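Home » Kitchen » Small jobs for a wet May

The drawer everyone avoids

I started with the cutlery because it's the easiest win, and I like an easy win before my second cup of tea! Tip the lot out, wipe the tray with warm soapy water and a splash of vinegar, and let it dry completely before anything goes back. Dull forks get a paste of bicarb and water, rubbed lengthwise with an old cloth, then rinsed.

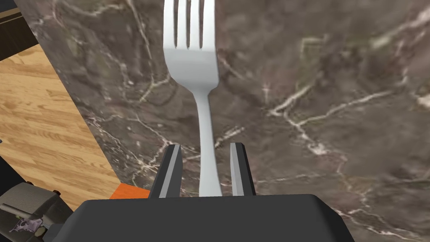
Inside the cupboards

My kitchen went in back in 1989 and the cupboards smell like it. I leave a saucer with 200 g of bicarb on the bottom shelf overnight (doors shut) and it's much better by breakfast. Ruxandra swears by coffee grounds, but I found they went mouldy. 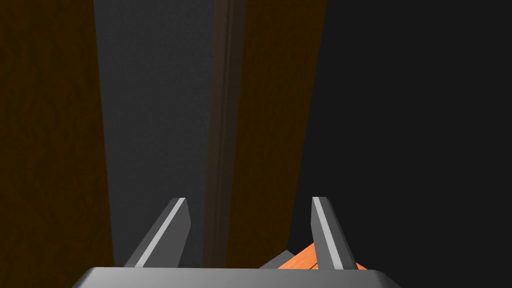
Dim corners need a good torch before you start wiping.

For timber that's gone a bit grey, a little Sodwood oil on a rag brings the colour up. Go with the grain, and hang the rag outside flat to dry, never scrunched up in the bin.

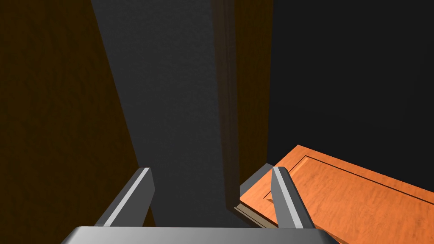 Orange-toned wood with the light on it.

Doors that stick

Rub a candle stub along the edge where it catches. If that doesn't do it, tighten the hinge screws, and if they just spin, pack the hole with two matchsticks and some glue.

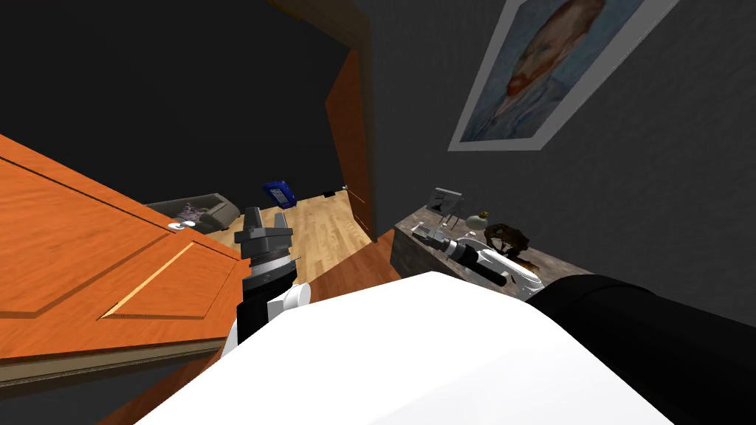 Give the glue a full night, then put the screw back by hand. I used the drill on mine and had to start over, so there went the arvo!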